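Misness hand grippers (pair) – for collecting demonstrations without a robot

Sold as a pair, left and right. In stock at the Volham workshop. 942 pairs sent out so far.

I'm Evanthia, I look after the Misness range, and I write these pages myself, so if something is unclear please blame me and drop me a line.

The Misness is a gripper you hold in your hand. You squeeze, the linkage closes, the two finger pads meet, and the camera on top watches it all from just behind the fingers. Take one in each hand and you can pack, fold, sort or tidy more or less as you normally would, and every go you have at it becomes an example your system can learn from. No arm to book, no teaching pendant, no standing in a lab at nine at night waiting for somebody to finish with the cell (I did two years of that and I don't miss it!).

What people like most is how quickly they get going. Murali Menon in our workshop trains new collectors, and he reckons on one morning before their recordings are worth keeping. The first twenty goes will be jerky. Everybody grips too hard and turns the wrist too fast, and then it settles down. He tells them to move as though they were carrying a full cup of tea, and that seems to do it.

What comes in the set

Two grippers, left and right
Two camera mounts, fitted
Four finger pads, plus a spare set of four
Two charging leads
A carry case with foam cut to fit
One year of the Nikolaidis recording software for a single computer

The finger pads are soft and they do wear. We change ours after around 1,000 recordings, sooner if we've been working with cardboard, which is surprisingly rough on them. A new set goes on with the small key in the lid of the case and takes a couple of minutes. Please don't use glue, even if one feels a bit slack – tighten the screw instead.

How much do you need to record?

I get asked this nearly every day and I wish I had a neat answer. For one simple task in one room, 600 good goes has been enough for us to see something sensible come out the other end. For anything you want to work in a house the system has never met, we plan on 3,000 and spread them over as many homes as we can talk our way into. Different tables, different light, different clutter in the background. I'd take a small batch from lots of kitchens over a huge batch from one very tidy bench, every time.

Soft things are where the pair earns its keep. Bags, pouches, cables – anything that changes shape when you pick it up is miserable to set up by hand in code, and much easier to just show. Our own Zetia collection is nearly all box work of this sort, with small household bits going in and out of open cartons on ordinary tables. 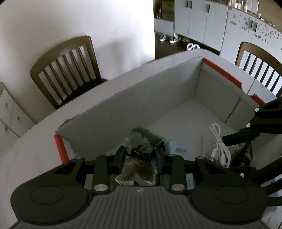
Box work with the pair: crumpled bag in the finger pads, second gripper over the carton.

A few tips for box work while I'm on the subject. Choose a box with walls lower than the length of your gripper fingers to begin with, and move on to taller ones once your collectors are comfortable. Start and finish each recording with both grippers in view of each other, as it makes lining up the two sides far less of a headache. And shuffle the contents between goes! It's dull, I know, but a system that has only ever met the cable on the left will look for it on the left.

Keep the bad goes too. Drop something, fumble it, pick it up again and carry on, then mark the recording with the side button so you can find it later.

Delivery and returns

We post from Volham within three working days. Send a set back inside a month if it doesn't suit and we'll refund it, less postage. Repairs come to Murali's bench and he's normally quick, apart from November when he's away. Spare pads, leads and mounts are all sold separately on the parts page.

Page last changed 7 June 2018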